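Prolus Set-Up Guide
Section 6: Standing the Robot at a Desk for Hand and Arm Work

Revised 10 Mar 2023

Welcome back! If you have worked your way through the earlier sections, your Prolus is unpacked, the battery pack is in, and you have run the short joint check on the hanger. Now comes the part most people look forward to, which is getting the robot up on its own two feet beside a piece of furniture and asking it to hold something. Please give yourself a quiet afternoon the first time. It gets much quicker once you know how your own room behaves.

Before you begin

You will need:
The black power cable supplied with the robot
The data cable bundle, with its clips
The Senden control box and a laptop with Evlow installed
A few light, soft-edged objects for the hand to hold (none heavier than 200 grams)
A second person

We really do mean the second person. One of you will be busy at the laptop, and the other should stand within reach of the stop button and look at nothing but the robot.

CAUTION: Keep children and pets out of the room while the legs are powered. The robot cannot step around something that arrives behind it.

Choosing the spot

An ordinary office desk is fine for this work, and you don't have to buy a special bench. What matters is that it is steady and that the top comes to the height of the robot's forearm when the elbow is bent. Lean on the desk with both hands. If it creeps across the floor, put rubber pads under its legs before you go any further.

Hard floors such as wood, tile or vinyl are all good. Rugs are not, even thin ones, and we would ask you to roll them up and take them right out of the room. Sweep the floor where the feet will go. Grit under a foot will upset the balance reading, and you may spend a long time hunting for a fault in the ankle that was never there.

Routing the cables

1. Lead the data cables away from the head and shoulders at shoulder height, and fix them to something solid to the side of the robot. A sturdy wall shelf does nicely. Leave enough slack that the head can turn both ways without pulling.

2. Plug the power cable into the lower body and let it drop straight to the floor. Lay the rest out behind the robot in wide, easy curves. Tight coils get warm, and they also have a way of catching a heel.

3. Move power strips and spare cables well to the side, out of the area where your second person will be standing.

4. Walk the whole length of both runs, from the robot to the wall. It feels a little silly, but it is the best way to find the one loop you would have tripped over later.

NOTE: If you hang anything from the data cables, such as a bag of clips, keep it light and keep it away from the robot's end. Extra weight near the shoulders shows up in Evlow as a lean.

Standing up

5. With the robot still on its hanger, place it facing the desk. Set one foot forward and the other a short step behind. This gives a steadier stance for reaching than having both feet side by side.

6. Switch on the Senden control box and wait for the light on the chest to turn green. This can take up to 2 minutes in a cold room, so do be patient with it.

7. In Evlow, open the Stance page and choose Desk. The knees will stiffen first and then the hips. You will hear a soft hum, and that is quite normal.

8. Lower the hanger slowly until the straps go slack, then wait. When the Stance page reads Steady, unclip the straps and wheel the hanger away. 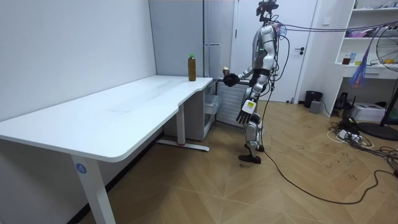

9. Choose the arm you want to work with and leave the other set to Rest, so that it hangs straight down with its fingers open. Running both arms at once is covered in the next section, and we would much prefer that you get comfortable with one first.

10. Bring the working arm up to desk height using the Raise slider. Go gently. If the robot sways, stop, let it settle, and carry on at a lower speed.

11. Offer an object to the open hand and press Close. Keep your own fingers on the outside of the object the whole time. The grip stops by itself when it meets resistance, but it is still firm enough to pinch.

12. Let the robot hold the object for 2 minutes while you watch the finger temperatures on the Hand page. A slow climb is fine. If any finger turns amber, press Open and let the hand rest.

CAUTION: Drinks should have their caps on tightly, and they are better off in another room altogether. The hands are not sealed against liquids.

If something doesn't look right

The chest light stays off: check that the power cable is pushed fully home at the lower body, then restart the control box.

The robot leans toward its cables: there is too little slack. Put it back on the hanger before you adjust anything.

The fingers close unevenly: run Hand Zero from the Hijazi tools menu with the hand empty, then try again with a softer object.

Shutting down

Take the object out of the hand, choose Rest for both arms, and bring the hanger back. Clip the straps on and take up the slack before you touch the Power Off button, as the legs go limp the moment you press it. Coil the cables loosely and write the session in your logbook.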